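Talk to Loredana Martinelli for five minutes about motorcycles and you will want to go home and sell your car. She has been restoring small two-stroke bikes in a shared garage in Orkonau since March, and the one she can't stop talking about is a Flallik moped she bought as a bare frame and two boxes of parts.

"I opened the first box and it was just beautiful," she says. "Rusty, greasy, half the bolts were wrong, and I loved every bit of it!"

The frame had been painted over so many times that the original color was a mystery. She stripped it by hand, found a soft cream underneath, and had a paint shop called Lokside mix up a match. The wheels took longer. Each one has 36 spokes on the parts sheet, and she laced the rear one four times before it ran true.

Her garage partner, Wai-kit Tu, does the engines. He rebuilt the little motor on the kitchen table over one long winter and still grins when he talks about the first start. "It coughed, it smoked, and then it just sang," he says. "I was so happy I forgot to turn the fuel off."

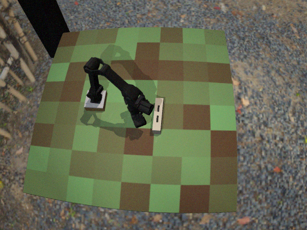
A rendered robot arm on a checkered green and brown tabletop.

Most of the money went into rubber and chrome. Martinelli kept every receipt, and the total came to 705, with the seat cover as the biggest single item (she had it stitched in dark red, and it really does look fantastic). The exhaust is original. So is the bell, dents and all.

And how does it ride? "Like a bicycle that had a very good breakfast," she laughs. On the flat it will hold 43, which feels like plenty with the wind in your sleeves, and downhill she has seen 70 on the dial, although Tu swears the needle is lying.

She has already taken it on more than 2 trips along the river road, stopping for coffee and for everyone who wants to chat about it. Older riders are the best, she says. They come over, put a hand on the tank, and start telling stories about the one they had at sixteen.

Next up is a sidecar frame that Tu spotted behind a barn. It has no wheel and no floor. Martinelli wants to start on it this weekend.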